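Kirui bench notebook, Ellgate room
5 May 2023
Boxes, wrap and glare

Picking up from the page before last, where I said I would finally sit down and write out what we do with the small boxes between the big shipments, and then of course didn't. My coffee is fresh and the label printer is warming up, so let's see how far I get.

The Kastness delivery came in the morning, 13 boxes in all, on one pallet that somebody at the dock had very kindly turned so the list faced out. I checked them against the sheet and they're fine. The sheet says "accessories, mixed," which tells us nothing, so I've written the real contents on the back in pencil. Please leave it clipped to the shelf until I've typed it up — I know it looks like scrap.

Most of the morning went on surfaces. I've been wanting to compare a finish that takes the light quietly with one that throws it everywhere, and the white table is about the least forgiving place to do that. Clear film over black is the troublemaker. It crinkles however carefully you pull it, every crinkle picks up its own white streak, and whatever is underneath gets hard to make out. The paler patch on top does show through, but I couldn't have read you a word of it. The little box with the black middle is a much easier thing to look at, because the bright rim gives you a dark outline to go by even when the table is nearly the same white.
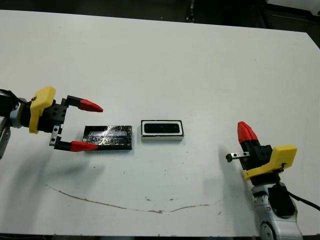
Film-wrapped black piece next to the small white-rimmed box, small gap left between them.

I tried the film two ways on a spare carton, once pulled tight and taped underneath and once folded over like a sandwich. Tight is better for looks and worse for tempers. The folded way took me half the time, and I'd be happy to use it for anything that's only going as far as the Eltitz shelf. For anything leaving the building, please pull it tight and run the tape along the bottom where people won't catch it with a thumbnail.

The film roll, by the way, is the 300 mm one. I had ordered the 400 and it doesn't fit the dispenser, so it's standing in the corner behind the broom until we think of a use for it. Sorry about that. I did measure, but I measured the old dispenser.

Then there's wear, and I got a bit absorbed in this. Black shows everything. A glossy black covering picks up a whole cobweb of fine white scratches, and corners are where it goes first, fraying down to the pale stuff underneath. I'd been grading boxes by the top face, which is silly when you think about it, seeing that the top is mostly just rubbed and the corners carry the real damage. So from now on: look at the near end, bottom corners first, then the sides, and only then the top. If there's pale material showing at a corner, it goes down as a C whatever the rest looks like. A narrow strip or label along the top doesn't change the grade unless it's lifting. 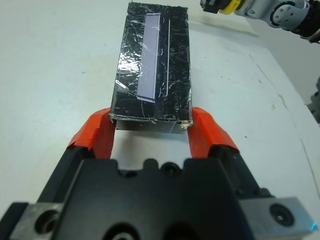
Grades and where they go

A — clean all over, corners closed. Back on the upper shelf, label outward.
B — scratched or creased, corners still sound. Middle shelf, fine for anything in-house.
C — any corner open. Bottom shelf, and use it for trying out tape.

I went through our old stock on this basis before lunch and it took almost 29 minutes, which I was pleased with, although some of that was me arguing with myself about a B. When in doubt, call it a C and move on. We're not short of boxes and there are more due from Kastness.

One more thing on tape. A second layer over an old one makes the shine worse and doesn't hold the corner any better that I can see. Peel the first one if it will come, and if it brings the covering with it, well, you have your grade.
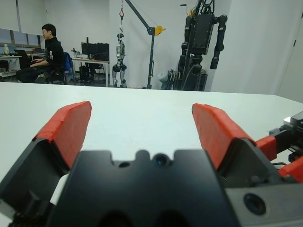 Next job is settling where grading should happen, because I've been carrying boxes back and forth all day and my shoulders have opinions. I'd like to keep it at the white table. There's a good clear stretch of top to turn a long box on, and the window desk is no use for it with the laptop and the small bottle-and-bits end of life already living there. With the blinds closed on that side, you're also spared daylight coming straight across the film. I want to see what the glare is like with them open, though, so if you're in before me, give it a go with one wrapped box and one bare one and write down the hour.

Still to do: type up the Kastness list, new tape for the dispenser, find the good scissors (orange handles, last seen in January), and ask Eltitz whether they want their own cartons back or would be just as glad if we kept them. Also the pencil sharpener is full again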